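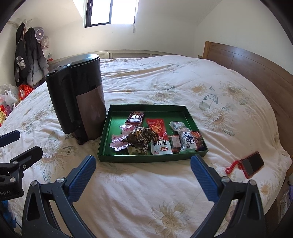 Live-in House Parent, Dorkero Student House, Gultville

Dorkero is a boarding house for high school students on exchange. We are looking for a house parent to start in August, when the new group moves in. The post covers 14 students on the second floor.

You will be on duty five evenings a week and every other weekend. Most of the work is ordinary – homework hour, laundry schedules, rides to the clinic, calls home to parents. You will report to Ginette Roussel, head of residence.

Students run their own snack swap once a month, and the house parent helps set it up. 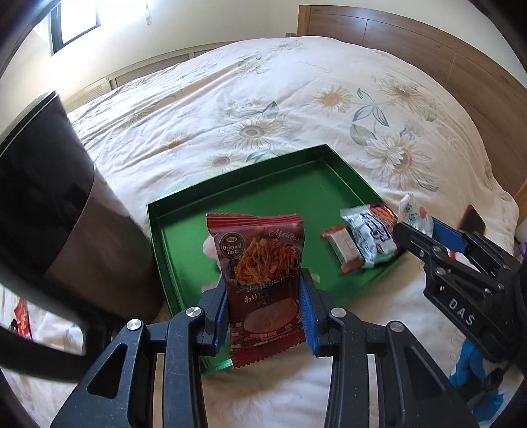

"Original Taste" packet with Japanese lettering

What we offer
A furnished room with its own bath, all meals during term, and $587 a week. Bus 191 stops at the corner.

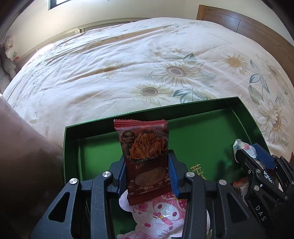

What you need
A valid driver's license
First aid training, or willingness to take it before you start
Two references – one from work with teenagers
A second language is a plus

To apply, send a resume and a short letter to Zinash Nigatu at the Dorkero office by 24th February. Interviews take place in person and last a full morning, including lunch with students.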